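September 29, 2020
Test cell 2, Fladanham
Entry by Helge Eide

Back-pressure drift on the Tronden six-cylinder

Picked up where Zane Vasiliauskas left off in March. The engine has 1,816 hours on it, with the original particulate filter and the second SCR catalyst. Oil and coolant levels checked before start, both fine. Idle steady after warm-up, no stored faults.

Repeated the low-load cycle first. Differential pressure across the filter climbed through the run and did not come back down after the passive regeneration period. Zane's notes show the same shape, with a lower starting value. Outlet temperature at the oxidation catalyst sat at 221 °C for most of the cycle, too low for passive regeneration to do much.

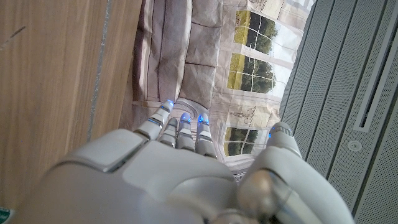 Then forced a regeneration from the service tool. Took 40 minutes including the cool-down. Pressure dropped, but not to the clean-filter figure on the build sheet. I take the remainder to be ash. Soot alone would have gone at those temperatures. Cannot be certain until the filter is out and weighed.

Checked the sensor lines while the engine cooled. The upstream line had a shallow dip behind the bracket where condensate can sit. Re-routed it with a steady fall back to the exhaust and tightened both clips. Zero offset on the sensor was within limits with the engine stopped, so the Imitz unit stays in.

Dosing side: injector pattern acceptable on the bench, slight white deposit at one hole. Cleaned with warm water and refitted with a new gasket. Urea consumption over the cycle agrees with the dosing map -- no sign of over-injection.

Run 173 is the first with the re-routed line. Do not compare its pressure trace directly with the earlier ones. I have marked it in the log.

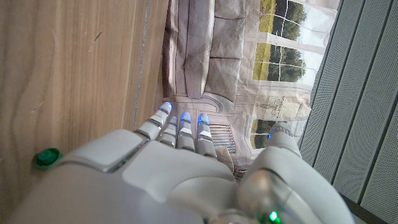
To do

Pull the filter, dry it, weigh it hot and compare with the build sheet.
Repeat the low-load cycle with the intake throttle part closed, to see if the outlet temperature can be raised without upsetting the smoke reading.
Zane to confirm which oil was used up to March. If it was not the low-ash grade, the ash estimate needs redoing.
Order two injector gaskets -- the last one went in today.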